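Gray marble, orange wall: a counter update

It has been a while since I wrote anything about the house, and several of you have asked how the counter is holding up.
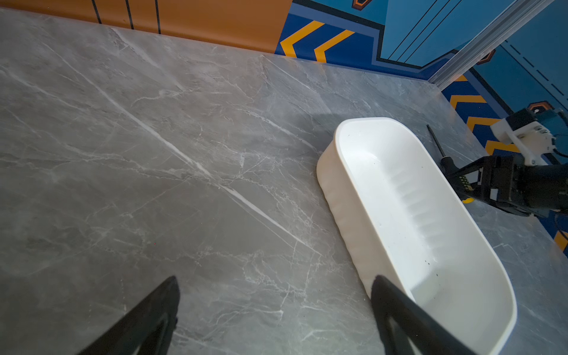

How we ended up with gray

I had my heart set on white for the longest time. I had a folder of white kitchens on my computer, all of them full of morning light and bowls of lemons, and I carried a little sample chip of white stone in my coat pocket from February until it got too warm to wear the coat. Then I went to the stone yard at Stukunberg and walked right past the whites (they keep them by the door, very clever of them) and found myself standing in front of a gray slab with one big bright vein running across it like a river on a map. I must have stood there for 20 minutes. The man in the office came out to see if I needed help and I said no, thank you, I was only looking, and then I asked him to put my name on it.

What I love is that it keeps giving me new things to look at. There is the bold streak, of course, but there are also all these hair-thin white lines that wander off on their own and cross each other, and cloudy darker patches in between. I have a favorite patch. My sister has a different one, and we have agreed to disagree.

Living with it

Marble people will tell you that marble is a lifestyle, and I was a bit frightened by all the warnings before it went in. I read a forum thread that ran to 200 replies, and by the end of it I was ready to give up tomatoes. So far it has been much calmer than that. I wipe up anything sour as soon as I see it, I use a board for cutting, and at night I go over the whole thing with warm water and a drop of dish soap, then dry it with an old cotton towel. The drying matters more than I thought it would. If I skip it I get dull spots by morning, and then I have to do it all over again before coffee.

I did buy one fancy stone cleaner, a bottle from Breretti that cost more than the towel, the soap and the sponge put together. It smells wonderful and I can't tell the difference. I will finish the bottle, and then I will go back to dish soap.

The sealing was the job I put off longest. Salim Simiyu, who fitted the slab for us, showed me a little test with a spoonful of water: leave it on the stone for a while, wipe it off, and see if there is a dark spot left behind. If there is, it's time to seal. Mine left a spot near the back edge in October, so out came the rags and the rubber gloves. I did it in two thin coats with the windows open, and it took up most of an afternoon, although a good part of that was me making tea while I waited.

About those walls

Now, the walls. I know some of you were expecting me to calm things down once the stone was in! The orange panel is a matte burnt orange with thin black lines down it, and next to it is the blue, with the yellow chevrons and the little orange hexagons. It looks like the inside of a spaceship from a comic book, and I grew up on comic books, so I am perfectly happy. My mother looked at it for a long moment and said it was very cheerful, and she has said the same thing on every visit since.

I do think the gray is what lets it work. It's a slightly cool gray, so it sits nicely with the blue, and then the orange gets to be as loud as it likes. With the white I had in my coat pocket, I think everything would have been shouting at once. I tried three paint chips of a sensible beige too, just to be fair, and every one of them looked like a dentist's waiting room.

Things still on my list

The back edge, where the stone meets the wall, collects crumbs like you would not believe. I've been going at it with an old toothbrush, and I may give in and get one of those narrow brushes from Prokby - they had them for 78 cents last time I was there, and I came home with candles instead.

I would also like a better lamp. The Lyimo one I had my eye on went up in price again, it's at 91 dollars now, and I'm being stubborn about it. In the evening the veins almost disappear under the light we have, and I miss them.

If you have marble of your own and a way of keeping that back edge clean, please leave me a comment. I read them all, even when I'm slow to answer, and the tip about the cotton towel came from one of you in the first place.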